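Packing and Dispatch, Basic Course
Handout for Unit 3: Packing bottles in an upright carton

Please bring this handout to the practical session and also the packing sheet from Unit 2. We will use both. If you missed Unit 2, read at least the part about carton sizes before you come, otherwise the calculation at the end will be difficult to follow.

1. What we mean by an upright carton

In this course an upright carton is a carton which is higher than it is wide, and which is opened from the top. The goods go in through the top and are not pushed in from the side. The Oksanen order, which we use as our practice order for the whole course, is packed completely in such cartons.

The carton has four flaps on the top. The two long ones are called outer flaps and the two short ones are called inner flaps. When you close the carton, the inner flaps go down first. When you pack it, all four must be folded back to the outside. A flap which stands half open will catch the cap or the label of the bottle, and a scratched label is counted as damage in our course, the same as in the Noltarora warehouse rules.

2. Preparing the table

Clear the table before you bring the carton. Tools, tape rolls and pens go to the side shelf. Then lay the white sheet on the table and fix it at the edges with tape. The sheet protects the printed side of the carton when you turn it. It also shows you dirt and drops, so you can see quickly when a bottle is leaking.

A used sheet will have marks on it. You may continue with it as long as the marks are dry and do not come off on your finger. If they come off, take a new sheet.

Put the carton down with the address label facing you. Left-handed students can place it more to the right, but please do not place it so near to the edge that a corner hangs over.

3. Checking the bottle

Before packing, every bottle is checked in this order:

Cap: turn it gently in the closing direction. It should not move.
Neck: pass one finger around it and feel for liquid.
Label: it must be straight and readable, with no folded corner.
Base: stand the bottle on the table. It should not rock.

If one of these is not correct, the bottle goes in the return tray. Do not try to repair the label by yourself.

4. Cap up or cap down

Many students ask about this, so I write it here in more detail than last year.

The normal position is cap up. Cap down is allowed only when the packing sheet has the letter D in the third column. In the Oksanen order this is the case for the cleaning bottles from Jorkitz. These bottles have a base wider than the shoulder, and if all of them stand cap up, the space at the top of the carton is wasted. When every second bottle is turned, they fit closer together and they support each other.

For a turned bottle, hold it by the body or near the base with your whole hand. Do not hold it only by the cap when you carry it. Bring it over the opening first, then lower it. Keep your wrist above the flaps as long as you can. When the cap touches the bottom of the carton, wait a moment before you open your fingers.

Never let the bottle fall the last part of the way, even if it is only a small distance. The cap takes the whole hit, and the damage is often inside, where you will not find it.

A blue bottle held upside down, cap toward the open top of a carton, and a close view over a pale surface:
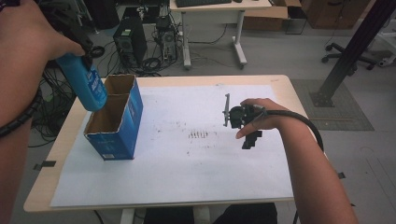
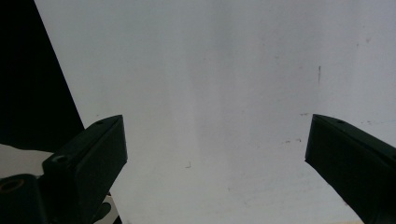
5. Filling the empty space

After the last bottle is in, press lightly on the side of the carton with a flat hand. If the bottles move, there is too much space. Use paper for filling and not pieces of old carton, which have sharp corners. The paper goes first between the bottles and the wall, and after this on the top.

For the Flalletti cartons the filling on the top must be level with the edge, but not higher. If it is higher, the flaps will push up against the tape and the carton will open in the truck.

6. Calculation exercise

The practice order has 60 bottles. One carton takes 23 bottles when the turned position is used.

a) Calculate how many cartons are needed.
b) Calculate how many bottles are in the last carton.
c) The last carton is not full. Write down where you would put the filling paper, and make a small drawing from the top.
d) The customer wants the last carton to be packed with all bottles cap up. Explain in 2 or 3 sentences what you must change on the packing sheet.

Write your answers on a separate page with your group letter. Part d is the one where most points were lost last year, usually by leaving the D in the third column.

7. For the next unit

Read the pages about closing and taping. Bring your own tape dispenser if you have one, as the department has only a few and they are shared with the evening group.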